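Trollow: Frequently Asked Questions

What is Trollow?
A way of teaching a two-handed robot household chores from short practice runs, led by Lieselotte Strobel. We train on 1,260 of them, and we love how far that goes!

Does it need a new model for every object?

No! One policy covers the whole bathroom set.

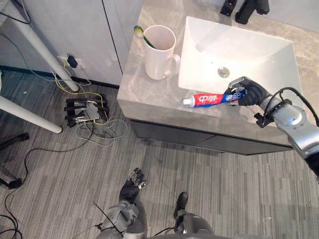
Grip choice is the part of Trollow we're most excited about. The policy picks where to hold an object before the arm moves, and it learns to leave the useful end free. With toothpaste, that means fingers around the crimped end and the cap left clear, so the other hand could get at it.

How many new runs does an unfamiliar room take?
We used 300 for the Ornach room.

When is the code out?
August.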